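Walczak mailer box, which flap goes in first??
Packing & Shipping help board

posted by ulmont_crafts, 7 December 2021
Have 18 orders to get out and I'm stuck on the boxes. Low brown cardboard ones, bought in October, no instructions in the bundle. Need them closed like the first pic. Tape or no tape? Mine keep popping back up.
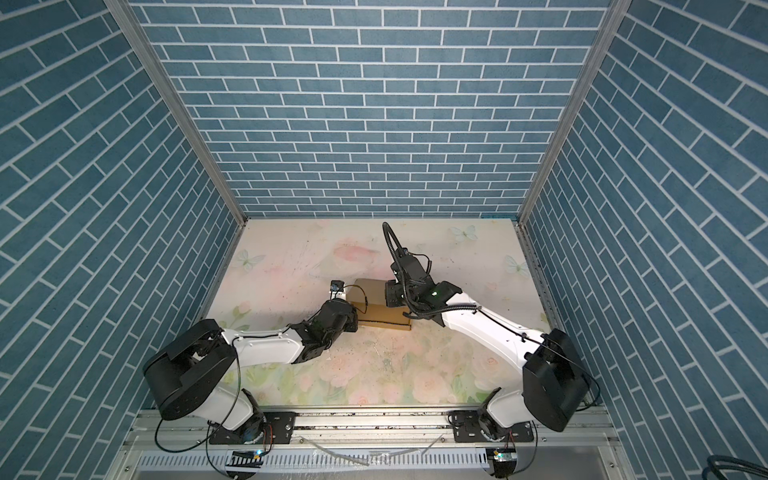

Low carton on the rose and butterfly top

And then the other pic. Flaps all over, plus a narrow tab I can't place. Do I fold sides first or the lid? Ruined 2 allready.

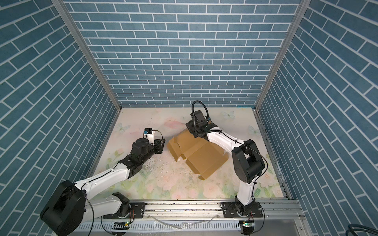 Flaps open, narrow tab near the bottom

wustville_shipper
Sides first. Always. Crease every line hard BEFORE you fold anything, then open it flat again and start over. Sides up, small flaps in, lid last. Narrow tabs on mine tuck inside the front wall, try that. If it springs up you didnt crease enough. Ruler edge works good. No tape unless it's heavy, then one strip on the front.

Also wipe the table down first, scuffs and smudges on there and brown board picks up everyhting.

boxfan211
just tape it

curndale_mom
Agree on creasing. Don't do what I did and tape all the seams, customer had to cut it open and got the scarf too. Bundle of 70 here, first few looked awful, all crumpled. Still shipped them. Fine for postage, maybe not for gifts.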